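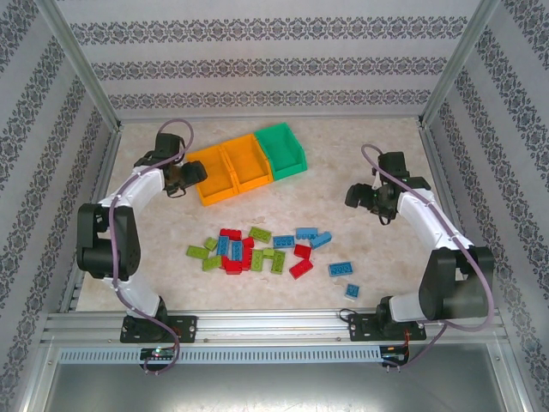

3.2 Preparation of the liqueur samples

The mango and coconut liqueurs were supplied by Delleo and kept in closed bottles at 5 °C until the tasting in July. Each of the 30 tasters received the samples in random order, with water between them. The sweetness of the Delleo liqueur was scored first without ice and then with ice.

Figure 2. Work area with two robot arms and toy building bricks.

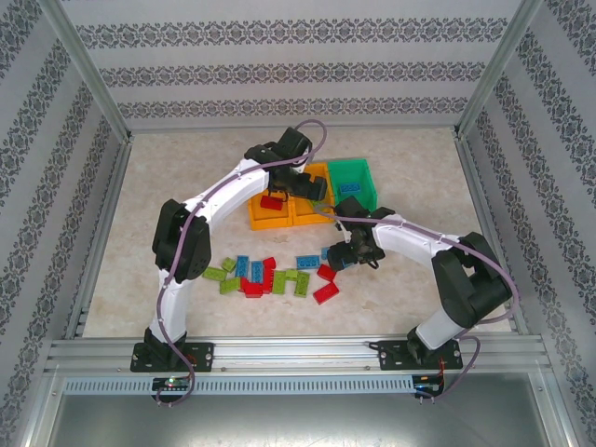

The scores with ice were lower for sweetness, but the coconut aroma was still noticed by most of the tasters. This agrees with the earlier work of Kalogeropoulos on cream liqueurs. We did not test samples with a higher alcohol content, and therefore the result should not be extended to rum.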